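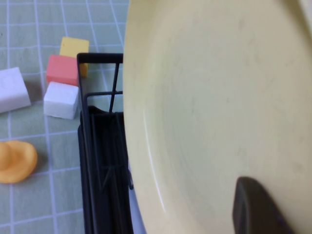 Pale yellow plate, with gray scuffs toward the middle.

Undoddale Street Supper, planning meeting, Thursday evening

I took the notes again, so please forgive the spots where I was talking and writing at the same time. If I got you wrong, write back and I'll fix it before these go up on the board by the mailboxes.

We started at 7, well, we started after everybody had found a chair and the cookies had gone around. Last meeting's minutes were approved with one change: I had written that the supper would be in June. It's July! It has always been July. Sorry to everyone who went and asked for the wrong weekend off.

Money

We have $4000 to spend, the same as last summer, and the general feeling was that we should try to come in under it. Last year the tents ate up far more than we'd planned on, and then we were all chipping in for ice at the end of the night out of our own pockets. So ice gets its own line in the budget this time. I asked for that and I'm very happy about it.

Tents

Kurno sent over a quote for 4 tents, sides included. There was a long back-and-forth about whether we want the sides at all. Half the room remembered how hot it got under there, and the other half remembered the rain two summers ago (I was in the rain half, my shoes never recovered). We settled on taking the sides but leaving them rolled up unless the sky looks bad. Kurno also wants to know by the end of the month if we'd like them to set up the night before. We said yes to that, as long as the truck can park on the Perimen Street side and not in front of the laundromat.

Closing the street

The plan is to close only the block between the laundromat and Perimen Street. The folks on the corner would like to be able to get their cars out until noon, and that seemed fair to all of us. Barricades come from the city and have to be picked up and dropped off by us. We have two offers of a pickup truck, so we should be fine there.

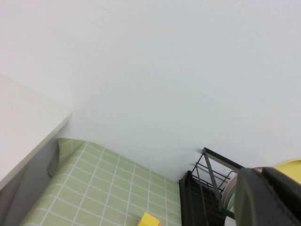
Do we still need a permit if it's only the one block? We need one for any closed street, even a short one, and the form has to be in before the end of the month.

I said I'd bring the form over to city hall on my lunch hour. It needs signatures from the houses on both sides, and the sheet is going around now, so if it lands in your mailbox please sign it and walk it next door. Don't let it sit on the kitchen counter like I did last time.

Food

Same as ever, everybody brings a dish to share. People whose last names start with A through H bring something sweet, everyone else brings a main or a side, and if you can't stand to cook in July then bring drinks and we'll love you just as much. Sasaki Bakery has offered rolls at a discount if we order early. There was a vote on plain or seeded and seeded lost badly. I still think we should get some seeded ones.

Somebody brought up labels, and I'm glad they did. Last year there was a really good noodle salad with peanuts in it and no sign, and we had a scare. Every dish gets a card this time with what's in it. I'll have blank cards and markers at the end of the first table, so all you have to do is fill one out when you set your food down.

Tables and plates

The church is lending us 8 long tables again. They'd like them back wiped down, and they said it nicely, but I think we know why they said it. Chairs are bring-your-own.

We also went around and around about paper plates. They fold up on you the minute there's any gravy, and we filled so many trash bags with them last year. The idea that won out is that each household brings its own plates and forks from home and takes them back dirty. Put a strip of tape with your house number on the bottom. We'll buy one small pack of paper plates for people who forget, and we won't advertise it.

Music

The porch band would like to play again and asked for an extension cord that reaches. They'll stop at nine, with no encores after that, please. The families with babies on the north side were very patient last year and I'd like to keep it that way.

Kids

Sidewalk chalk, yes. Water balloons, yes, but only down at the laundromat end, and whoever throws them picks up the little rubber bits afterward. The bounce house came up again and was voted down again. It would take a huge bite out of the budget and there's no flat spot for it.

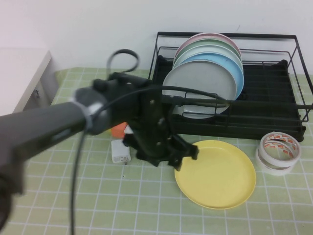
Yellow plate and dish rack, with the green grid mat on the table.

Things still open

We need someone with a big cooler, or a couple of people with medium ones. We also need to decide on a rain date, and I'd like to hear from anyone who'll be away the weekend after. The string lights are in my garage, and I need a hand testing them.

Next meeting is in the same place, and again it's a Thursday. Bring the signature sheet if you have it!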